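Household Practice, Unit 2: Counters, Cabinets and the Refrigerator
Notes by Valentin Matei

Read these before the June practical. You will work in the Rowbotham kitchen, room 519, in pairs.

Start with the counter. Move small items to one end, wipe from the back toward the front, then do the front lip. Fold the cloth when you finish — a bunched cloth stays damp.

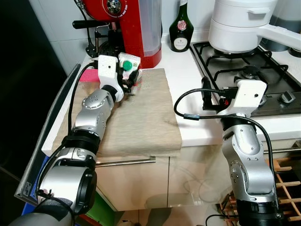
Counter by the stove, with a folded cloth and the red espresso machine.

Cabinets come next. Wipe painted frames along the boards and go over the seams with a corner of the cloth. Glass gets its own dry cloth.

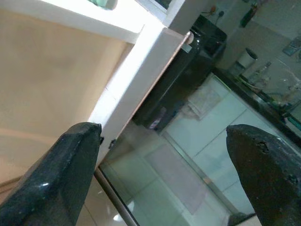
How wet should the cloth be for painted wood?
Wring it until it no longer drips. Standing water gets into the joints and lifts the paint.

Now the refrigerator. Set a timer for 12 minutes and have your shelf list ready before you open the door. Work from the top shelf down, and check the date on each package as you reach it.

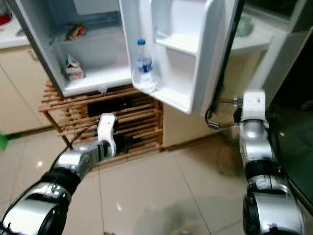 Door bins are the warmest part, so keep water and condiments in them and put milk farther back. Lift out any bin that comes free and wash it in warm soapy water.

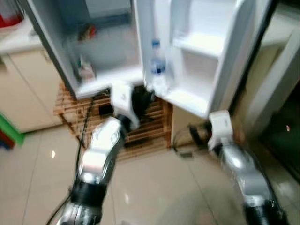
Wipe the gaskets last, including the folds, and dry them before closing up. Shelf lists go in the Drevent folder by 33 minutes past the hour.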